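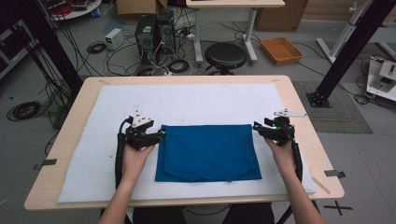
Josefina Sepúlveda wanted to know why a robot can't just have a hand like hers, with a thumb and everything. She asked me that at lunch and I talked about it until my soup had a skin on it, so I've written my answer down for everybody else too.

Why Is It So Hard for a Robot to Pick Up a Shirt?

I try out grippers. A gripper is the part of a robot that does the grabbing, and most of the ones I work with have two fingers and no thumb. They open, they close, and that's pretty much all they know how to do. You'd be amazed how much you can get done with open and close! You can stack cups. You can pull a plug out of a wall. (Please don't practice that one at home.)

And then there's cloth. Oh boy.

Try being a gripper

Put a T-shirt flat on the table. Now make both hands into beaks, so you only have a thumb and one pointing finger on each side. No other fingers allowed! Try to pick up the shirt by its two top corners.

Did you bunch it up a little first? Most people do. Your fingertips push down, slide toward each other, and a little hill of cloth pops up between them. Then you pinch the hill. Your skin is soft and a tiny bit sticky, so it drags the cloth along without you even thinking about it. Also, you can feel how many layers you've got. If the shirt is folded and you want just the top layer, your fingers can tell.

A plain gripper can't feel any of that. If it closes too high up, it pinches air. If it pushes too low, it bumps the table. If it gets the height right but the tips are slippery, the cloth just stays where it was, looking smug.

Why I hold the grippers myself

Sometimes the quickest way to test a gripper is to leave the robot out of it. So we have hand-held ones. One goes in your left hand and one goes in your right, and you do the job as if those were the only fingers you had. Each one has a black cable trailing off it, and you learn pretty fast to keep your elbows away from the cables.

The blue cloth is my usual test. I start with it folded, put one gripper near each top corner, and go. The corners are the places to grab if you want to unfold something without making a mess. Grab the middle and you get a lump. I've made a lot of lumps.

My first morning with these I was terrible. I kept twisting my wrists to help, and my shoulders hurt by noon. A kid who came by to visit did better than me in five minutes, and I'm still a little sore about that, too.

The Orham tips and the Botano tips

Okay, now the comparing part, my favorite! In July we had two sets of fingertips to choose from. The Orham tips are hard and flat. The Botano tips have a squishy layer on the front, sort of like a pencil eraser. Same gripper, same cloth, same table, same me. Only the tips change.

Why be so fussy about keeping everything else the same? Well, imagine you race two toy cars, one on carpet and one on a wood floor. The one on the wood floor wins. Is it the faster car? You can't tell, because you changed two things. Scientists call a race where you only change one thing a fair test.

I did 500 pinches with each set. That sounds like a lot until you hear that Begay, at the next bench, did 1,625 with hers. If you only try something once, you could get lucky, or unlucky. If you try it hundreds of times, the luck starts to even out.

How did they do? The Botano tips were better at grabbing the top layer by itself. The squishy part drags the cloth up into that little hill, the way your skin does. But they also liked to hang on when I wanted to let go, and I had to shake the gripper like a wet umbrella. Out of my 500 tries, the Orham tips got a clean pinch of just the top layer 298 times. They were very good at letting go, though. Open, and the cloth drops.

So which is best? It depends what you want the robot to do. For folding towels all day, I'd pick the squishy ones. For sorting socks into bins, where you let go a lot, I'd pick the hard ones. I know that's an annoying answer. Josefina told me so.

What's going on behind the fingertips

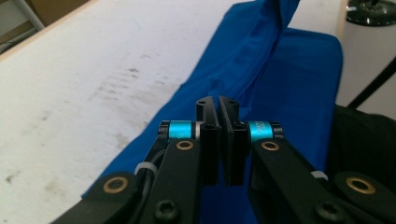

Fingertips close together over the blue cloth.

A gripper like this one is called a parallel gripper. Parallel means side by side and always facing the same way, like train tracks. When the gripper closes, the two tips stay facing each other the whole time. Scissors don't do that. Scissor blades swing, so they meet at an angle, and a thing caught between them can squirt out the front. (Ever tried to pick up a grape with scissors? It goes across the kitchen.)

To keep the tips facing each other, the fingers are held up by arms with joints in them, called links. Look for the gold-colored rings. They're brass bushings, and a bushing is a little sleeve that sits inside a hole so that a joint can turn smoothly without the parts rubbing each other away. Your bike has parts that do the same kind of job. The bright turquoise cylinders are spacers. A spacer's whole job is to take up space and keep two things the right distance apart. I think they're the prettiest part, and I've been told that isn't a measurement.

You might also spot a white cable tie or two. If a cable flops around loose, it can get pinched in a joint. I did that once at our Kidurstead workshop and had to go tell everyone why my gripper had stopped talking.

A test you can run

You'll need a pair of kitchen tongs, a dish towel, two rubber bands, and a grown-up who says you can use the tongs.

Lay the towel flat and fold it once. With the plain tongs, try to lift only the top layer by a corner. Do it nine times and make a tally mark whenever you get just one layer. Next, wrap a rubber band around each tip of the tongs and do it nine more times. Same towel, same table, same hand.

If the rubber bands win, try something harder, like a silky scarf. If they lose, check whether you were pressing down more in one round than in the other, which is a mistake I make too. Write down the bad tries as well as the good ones. Bad tries are where I find out most of what I know about grippers.

Back to Josefina's question

People do build robot hands with five fingers, and some of them are wonderful. They also have lots and lots of joints, and every joint needs something to move it and is one more thing that can break. Two fingers are easier to fix. When mine jams I can usually sort it out with a small screwdriver before my tea is ready.

Josefina says she'd still want the thumb. She's going to draw me one, with a fingernail on it, and I've promised to put it up over my bench.

Kidurstead > Young Tinkerers > How Robots Grab Things

Contact us | © Kidurstead Workshop | Back to top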